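Home | Halls for Hire | Inspections | Maintenance | Contact

We use cookies to remember your preferences. Accept | Manage settings

Pletotham Community Hall: Annual Safety Checklist with Comments

Inspected 22nd January by Remigiusz Grabowska. Covers the main hall, kitchen, store room, Brillamow Room and car park. Marked OK, Attend or Fail. Items carried over from the December walk-through are noted.

Outside and entry

1. Front path and ramp. Attend. Paver lifted beside the downpipe, still a trip hazard. Carried over. Cone left in place until it is relaid.

2. Handrail on ramp. OK. Fixings tightened in December and still firm.

3. Car park lighting. Attend. The light nearest the Jerkness Road gate takes a long time to come on. Electrician to check the sensor.

4. Gutters. Fail. Full of gum leaves along the whole north side. Must be cleared before any further total fire ban days. Do not send anyone up a ladder alone.

5. Rainwater tank, 4,000 litres. OK. Lid locked, mesh intact. The "not for drinking" sign has faded and should be replaced.

Fire and emergency

6. Exit signs. OK. All lit. Battery test done with the mains off.

7. Rear exit door. Fail. Stacked chairs were across it again on arrival. Chairs moved. Hirers need to be told in writing, as the notice on the door isn't working.

8. Extinguishers. OK. Tags current. The kitchen one has been put back on its hook at the right height.

9. Fire blanket. Attend. Pouch is behind the urn and you have to reach across the stove to get it. Move to the wall by the servery.

10. Smoke alarms. OK. The one in the passage chirped last year and was replaced.

11. Evacuation plan. Attend. Still shows the old store room door. New drawing needed.

Kitchen

12. Gas bayonet and hose. OK. No smell, no cracking. Licensed fitter due later in the year.

13. Urn. Attend. Zaugg urn has a loose tap handle. Works, but could come off in someone's hand with boiling water behind it. Tagged out until fixed.

14. Power boards. Fail. Two boards plugged into each other behind the fridge. Removed. Fridge now on its own outlet.

15. Hot water. OK. Tempering valve tested at the hand basin.

16. Floor. OK. Vinyl has a small split by the bin, not lifting. Watch it.

Main hall and Brillamow Room

17. Floorboards. OK. No raised nails. The polish used in December was slippery for a few days and the dance group complained. Go back to the old product.

18. Table tops and edges. Attend. Run a hand along every edge for splinters. One trestle has a rough corner and needs a light sand. The rest are sound. 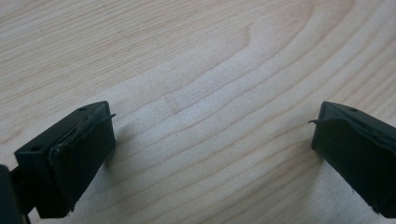 19. Table legs and locking braces. Attend. One brace won't click home without a thump. Table set aside in the store room with tape on it. Do not put it back out.

20. Stacking chairs. OK. Keep stacks to 8 high at most. Higher stacks lean when the trolley goes over the door strip.

21. Windows and latches. OK. The high ones are stiff but they do open. Pole is back on its bracket.

22. Ceiling fans. OK. Slight wobble on the one over the stage, same as last year.

23. First aid kit. Attend. Saline out of date, no large bandages. Restock from the chemist.

Costs

Gutter cleaning and the light at the gate are quoted together at $1,448. Relaying the path is separate. The maintenance account stands at $3,519, so the first job can go ahead now and the path will have to wait on its quote.

Failed items 4, 7 and 14 are to be looked at again at the next visit, even though the chairs and power boards were dealt with on the spot.

R. Grabowska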